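About Clullside

Clullside is an independent test lab for robot grippers, arms, wrist cameras and motion controllers. We compare parts from different makers under the same conditions and report what we measured. We do not sell hardware and we do not take commission on it.

The lab was set up by Jordan Clegg, who had spent several years integrating pick-and-place cells for food packers and kept running into the same problem. Grip force and stroke are listed on every data sheet. How a gripper behaves on a soft, tapered object that is free to roll is usually left out.

What we test

Most of our work is on two-fingered electric grippers, with a smaller share on suction and three-fingered types. Arms are tested for repeatability at the tool flange, settling time and behavior near joint limits. Controllers are tested for command latency and for how they handle a dropped connection. Cameras are tested last, mounted on an arm that has already been measured, so that arm error can be separated from calibration error.

Clients send us either the part or a model of the part. If both are available we ask for both.

Simulation first

Every comparison begins in simulation. A gripper model is attached to a standard arm model, placed over a table, and run through our object set: fruit, small bowls, bottles, boxes and a few awkward items such as cable ties. Each gripper and object pair gets 500 attempts with the object's position and rotation changed between attempts. Contact friction is varied over a fixed range. Runs that fail are kept and sorted by cause (slip, tip, missed approach, collision with a neighboring object). 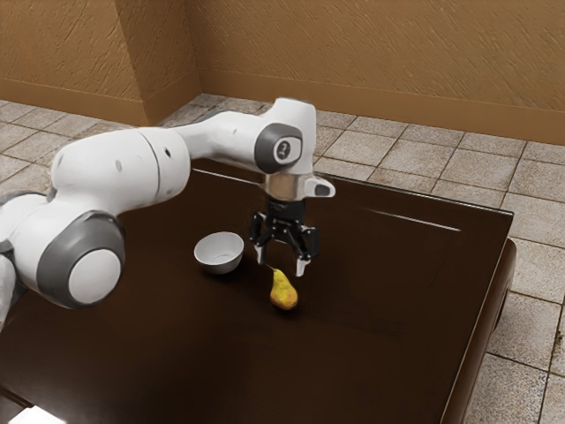 Simulated top-down approach to a pear, fingers open.

The simulator is Gilau, which we wrote in house. It logs joint positions, finger position and contact forces at every step, and it replays any attempt from its seed number. Scene files and controller settings are delivered with the report, so a client can repeat the result without calling us.

Physical testing

Parts that complete the simulated set move to the Holub bench, our physical cell. The bench repeats a subset of the simulated attempts, 50 per object, using the same starting poses. Differences between the two sets of results are listed in their own section of the report. They are largest for objects with low friction or uneven mass, and a report that showed no difference at all would be sent back for review.

Finger pads are replaced at the start of each object class. Payload tests are run at three speeds. We do not average across speeds.

The Verex index

Results are stored in Verex, our comparison database. It now holds 3,030 completed test series covering 23 grippers. Clients can filter by object, approach direction, payload and controller. There is no overall score. A gripper that does well on boxes may do poorly on fruit, and a single number would hide that.

Working with us

A standard gripper comparison takes roughly five weeks from receipt of the part or model. Arm and controller tests take longer and are quoted separately. New bookings for the physical bench open in May. Simulation-only work can start at any time.

Please include the mounting drawing, firmware version and communication protocol with your first message.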